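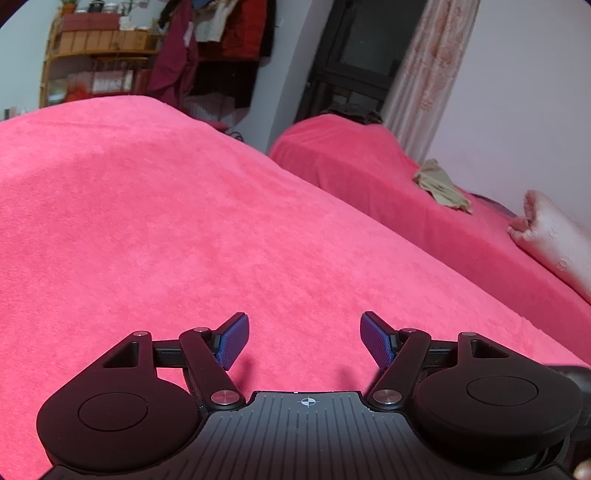

Shalini Gautam thinks the rule about stopping a take when a hand comes into the work area is far too strict, and that anyone who has ever made a bed will tell you so. She put this to the whole room before I had found a chair, and the answer from the front was that the rule had been written by people who had also made beds, and that they would get to it after the coffee.

So began the Tulovwood open day, on a Monday, in a building outside Mestach that used to sell bathroom fittings and still has the sign for them. I had signed up expecting arms on pedestals and a man in a headset. What I got was a binder. It was called the Home Handling Code, it was on its 12th version, and every visitor was handed a copy along with a lanyard and a pen that didn't write.

The subject of the binder is how to record ordinary housework with a hand-held gripper so that a robot might someday learn from it. You squeeze, the two fingers close, the thing you wanted moves from one place to another, and a camera looks down past the fingers the entire time. Tulovwood sends these out to people's homes. People's homes, as Sevim Kocabaş reminded us in her opening talk, are full of people's belongings, and this is where the binder comes in.

Kocabaş runs the standards side and has the calm of a woman who has read a great many incident forms. Her first section was on consent. The person holding the gripper signs, naturally. So does every other adult who sleeps in the room, even if they are out at work, and even if they have said on the phone that they couldn't care less. Mail, medicine labels, family photographs and open screens get turned over or taken out before recording starts. Clothes on hooks may stay. Clothes on the floor may stay too, and there was a short exchange about whether this was a kindness or an insult. The official position is that you do not tidy. A robot that has only ever met tidy bedrooms will have a bad time of it in mine.

The second section was soft goods, and here the morning picked up. Blankets, it seems, are where good practice goes to be argued over. The Code wants the fingertips open before they reach the fabric, a visible gap between them, and a pause before the squeeze. It wants one fold or one pull per take. It doesn't want you to help with your free hand, and that brought us back to Shalini Gautam, who had been waiting with her finger in the page.

Her case was a good one. A plush blanket is heavy, it slides, and it goes off the far side of the bed the moment you turn your attention to the pillow. Any sane person puts a hand on it. Kocabaş agreed that any sane person does. The trouble, she explained, is that the robot will have no such hand, and if the recording shows a blanket held still by something outside the view, the robot learns that blankets hold still. Fingers resting on the tool are fine. Fingers on the blanket end the take. Gautam wrote this down and did not look persuaded, and I would have paid to see the two of them change a duvet cover.

Then the floor. Section three is two pages long and almost all of it is cables. If a cable runs across the place where you will be walking, you move it or you walk somewhere else, and you decide which before you pick up the gripper, because once you're recording you will be staring at your fingertips like everyone else. A man from Duman, who make warehouse equipment and had come to look superior, asked whether this really needed to be written down. Kocabaş turned to the back of the binder and read him the entry that had caused it to be written down. He didn't ask about section four.

Section four was rest. Five minutes off after every 20 of recording, with the tool set down on something flat and not hung off the wrist. I can report that it gets heavy. We had a turn each after lunch, in a mock bedroom built out of partition walls, and by the third attempt at a corner my forearm had opinions. My takes were checked against the Code by a young man with a tablet, who rejected the first for haste, the second for haste, and the third for talking. Sound isn't supposed to be kept, but it's bad form to narrate.

What I liked, and I'd come prepared to like nothing, was the review wall. Tulovwood had put up the tally from its last round at the Davmont site: 3296 takes submitted, 1530 accepted. Most open days would have shown us the second number in large type and left the first one at home. The rejected ones were sorted by reason, with "free hand" comfortably in the lead, and Gautam stood in front of that for some time with her arms folded. She told me afterward that it proved her point. Kocabaş told me, separately and over the same plate of cookies, that it proved hers.

There were grumbles. The Code is long, the diagrams look photocopied from other diagrams, and the section on pets is a single sentence promising a section on pets. The question of how long recordings from someone's bedroom are stored was answered with "as set out in the agreement," and the agreement wasn't in the binder. Two of us asked. We were told it would be sent on, and so far it hasn't been. For a company this particular about where you put your thumb, I'd expected better.

The afternoon finished with a question about whether all this was overkill for pulling up a blanket. Kocabaş said the next round was 500 homes, and that she would sooner be thought fussy now than be sent 500 different ideas of what a made bed is. Then the heating went off, which I took to be policy.

Practical matters, if you're going in January: the bus stops at the bottom of the hill, the parking is for staff, and the mock bedroom is colder than any real one. Bring your own pen. Version 13 of the Code is due by then – Gautam has sent in four pages of comments, three of them on the free hand.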